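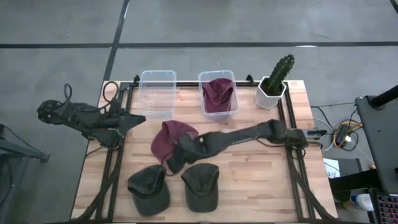 One reviewer of the August draft, writing for Grutley, asked why the planner should choose the next cap at all when a fixed order would be easier to audit. We kept the fixed order as a baseline for this reason. It performs well when the caps lie apart and poorly when a brim overlaps its neighbor, as the first grasp then moves the second target.

**Figure 1.** Two-arm cap sorting task. Caps are taken from the tabletop; clear bins stand at the far edge.

### 4.2 Grasp selection on soft headwear

The Etwood planner ranks candidate grasps from the overhead view and assigns each to the left or right arm. A candidate is dropped if the path of one arm would enter the space held by the other. The Kirnard controller then runs the motion and may shift the grasp point by up to 5 mm on the basis of the close view. The training set holds 1,103 grasps, of which 579 were made on the brim or the band. Each policy was tested over 100 trials.

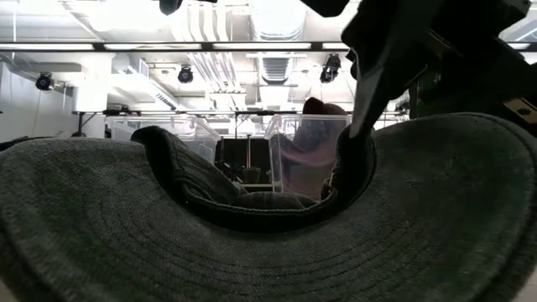
Eglītis objected that a close view filled by fabric gives the controller too little of the workspace to plan from, and proposed that the two views be merged before ranking. We tested a merged input. It slowed the ranking step and did not change which candidates were chosen first. The views are therefore kept separate in all later experiments: the overhead view sets the target and the arm, and the close view is used only for the final correction. Failed grasps are returned to the planner with the edge that was tried, so that the same edge is not ranked first again.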